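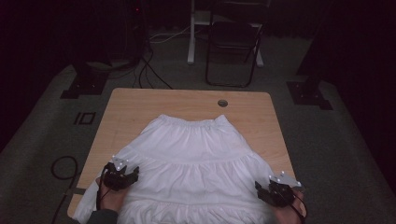 **Clothes mending evenings: news from the winter season**

Jan 10, 2026

The mending evenings in Clesby are now in their second winter, and many readers have asked how they went in December and what comes next. I will try to answer both in one item.

First, the place. We are still in the upstairs room of the Plerkum building, entrance from the yard. The front door stays locked after the library closes, so please do not wait there in the cold as two people did last month. Ring the lower bell. The upper bell belongs to the dentist.

In December we had three evenings. The first was for trousers and zippers, the second for knitwear, and the last was open to everything. The knitwear evening was the most crowded. Banafsheh Shokri showed how to close a moth hole with a thread pulled from the inside seam of the same sweater, so that the color is exactly right. It is slow work, and she uses a very thin needle with a round point. Several people wrote to me afterwards to ask about the needle. It is a normal darning needle in the smallest size, and the shop on Pusine Street keeps them in the drawer behind the counter, not on the wall with the others.

The open evening brought us mostly skirts, which I did not expect in such weather. I think people take out their summer clothes when they look for the holiday tablecloth. The usual problem was the elastic in the waist. After some years it becomes soft and does not come back when you pull it. Changing it is an easy repair, and I want to write it down for those who could not come.

Look inside the waistband for the place where the casing was closed. Open a few centimeters of this seam with a seam ripper. Cut the old elastic, pull it out, and measure it only to know the width, because the length is no longer true. For the new length, put the elastic around your own waist so that it is comfortable when you sit, and add a little for the overlap. Fasten a safety pin to one end and push it through. Fasten the other end to the fabric with a second pin before you start, or it will disappear into the casing and you must begin again. This happened to me twice on the same skirt. Sew the two ends flat over each other, with a square and a cross inside it, and close the opening by hand.

If the elastic is sewn directly into the fabric, the work is longer. Bring such a piece to us and do not open it at home.

About money: the collection for the second sewing machine has reached 2,857, and we need 300 more. Tahmineh Safavi has found a used machine in good condition, and the seller agreed to keep it for us until the end of the month. It sews buttonholes, which our present machine does only when it wants. You can give in the tin on the evenings or by transfer with the word "mending" in the message line. Please do not write only your name, as this was confusing last time.

We also thank the Esfahani bakery for the bread and the small cakes with cardamom. The empty boxes are still with me - please, somebody who goes in that direction, take them back.

The next evenings will be for shirts and collars, then lining of coats. For the collar evening, bring a shirt which is washed and ironed, with the collar worn on one side only. We will take the collar off, turn it and sew it back, so the good side is outside. It takes the whole evening for one shirt, so one per person. For the coats, buy the lining before you come. We cannot offer it from the common box, where there are now only short pieces and a lot of brown.

Thread, scissors and pins are there. Glasses for close work are not, and we have one pair that everybody borrows. If you have an old pair at home, we will be glad to have it.

Registration is by email to the usual address, with your name and the garment you want to bring.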